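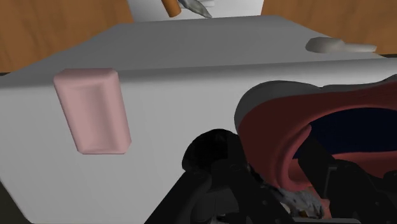

Figure 1. Close view over the gripper, with the red shoe on the tank lid and a pale pink block to its left.

3.2 Collecting demonstrations

All demonstrations were collected in simulation by teleoperation. The operator sat at a desk with a hand controller and two monitors, one showing a close view over the gripper (Figure 1) and one showing the room. We had planned to use the room view alone. In pilot sessions, though, operators closed the fingers too early when they had to judge depth from across the room, so both views were kept on screen and both were stored.

An episode starts when the operator presses the record key and ends with a second press. There is no time limit. Each one is stored with the joint positions, the gripper command, both image streams and a written instruction. The instruction is shown before recording starts and names one object and one goal, for example "pick up the red shoe." Operators could skip an instruction they found unclear, and skipped instructions were rewritten before being shown again.

Rooms come from the Tirnik scene set. We chose 17 layouts in which the target object rests on something other than a table. Bathroom layouts were the hardest of these. The top of a toilet tank is small, and a shoe pushed by the side of a finger can end up on the floor and out of reach. When that happened the episode was kept but marked as failed.

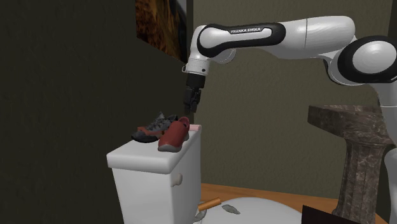

Figure 2. Bathroom layout. The fingers are above the two shoes on the tank lid and have not made contact.

The approach matters more than we first thought. In the layout of Figure 2 the shoes overlap, and a straight descent onto one of them can catch the other. We asked operators to stop for a moment above the target and correct the wrist angle before going down. This pause appears in the recordings as a short stretch of near-zero joint velocity. We left it in - trimming it made the trained policy skip the correction as well.

Each operator recorded 100 episodes after a practice period, and practice episodes were thrown out. Object poses were drawn again for every episode, within limits set by hand for each layout. Small loose objects were added to the rooms as distractors and were never named in an instruction. The full set holds more than 1000 episodes.

We also recorded the arm in free space, with the gripper empty and well away from the target. These frames make up a large share of the data, and they are easy to undervalue when sampling for training.
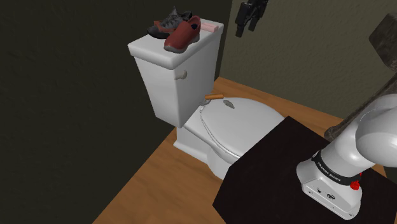

Gwilym Penry, on reading a draft of this section, objected that free-space frames should be thinned out before training, on the grounds that a policy learns little from a long reach and that the final descent is where grasps are lost. Melati Ngui disagreed and asked for a direct test. We trained 3 policies that differ only in how many of these frames are kept; the comparison is given in Section 5.1. All other results use the full recordings.

Labels were checked by a second operator, who watched the room view at double speed and marked each episode as success or failure. Where the two labels differed, the episode was played again at normal speed and settled by discussion. Most of these cases involved an object that had been lifted and then slipped before the end of the recording.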